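Can a machine do the boring chores yet? (clearing, carrying, wiping)

Forum: Home Automation > General

benchvise_bo
Saturday, January 31, 2026
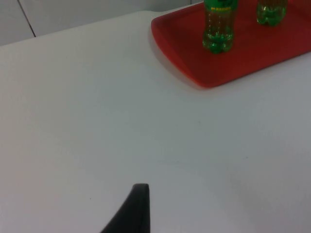
I've been following the home robot stuff for years and I'm more excited right now than I've ever been, so forgive the length. The chore I keep coming back to is clearing up after people, the plates and cups and half-finished drinks that pile up on every flat surface in my house. Two green soda bottles standing on a red tray with a big bare stretch of white table in front of them is about as friendly as that job gets, and I still think it's a great test! A bottle with liquid in it is heavier at the bottom than it looks, the plastic is see-through and shiny, which cameras have always hated, and if you squeeze too hard you dent it. Five years ago I wouldn't have bet on any of that. Now I would.

So where do you all think we are? I mean for real chores, in a real kitchen or a small shop, with no engineer standing by.

---

marlin_spike

Bottles, yes. Kitchen, no. Picking up one thing from a clear table is a solved enough problem that I don't get worked up over it anymore. Put the same bottles in my sink under a colander and a wet dish towel and get back to me.

---

tuesdaycrew

We have a Jadix arm at work (small packaging shop, eight of us) and I love the thing. It loads trays all day. We paid for it by not having to run a second shift in January, and the person who used to load trays now does changeovers, a job she likes a lot better.

But it loads OUR trays. Same tray, same spot, same light. Somebody moved the fixture 30 mm over the holidays and we had a very confused morning.

---

benchvise_bo

@tuesdaycrew that's a fixed program though, right? The newer ones look at what's in front of them and work out the grab from there. That's the part that has me checking the news every morning like a kid.

---

tuesdaycrew

Fixed program, yeah. The Altent rep showed us the camera kind last fall. It was slower, but I turned the tray crooked on purpose and it didn't care. I did grin.

---

oldgregarious

How much slower? That's the whole question for a shop. If I can clear a bench in 2 minutes and it takes the machine 30, it's a pet.

---

tuesdaycrew

Nowhere near that bad. Maybe half my speed, and I wasn't timing it.

---

pennywhistle

I don't agree with the speed thing for houses. My dishwasher takes forever and I've never once resented it. If something picked up the living room while I slept, it could take all night!! My mom has bad hands and can't lift a full bottle without using both of them. For her, a slow arm that carries a tray from the table to the counter would change the day completely.

---

marlin_spike

Fair point, and I'd like that for my dad too. But what happens when it drops one at 3 am? Full soda bottle, tile floor. Somebody still has to get up and mop, and that somebody is your mom.

---

pennywhistle

She drops them now — and plastic bounces.

---

wokthorpe_wes

Our library branch in Wokthorpe had a Bakilana unit on loan for returns. It sorted 1000 books over the weekend and jammed on one spiral-bound cookbook. I thought that was terrific. The staff were split.

---

oldgregarious

Sorting books on a belt isn't a chore in the sense the OP means. I'll believe it when one costs under $2000 and can do a table it's never seen, with kids' homework and a cat on it.

---

benchvise_bo

OK, I like that as a bar. My guess is the table part arrives well before the price part. And I'd take a machine that only did drinks and dishes and left the homework alone.

@marlin_spike what would you want to see from the sink before you'd change your mind?

---

marlin_spike

Wet glass, soapy, upside down, out from under a pan. Three in a row with no breakage. I'll buy the first round of sodas if it happens this year.

---

tuesdaycrew

Screenshotted.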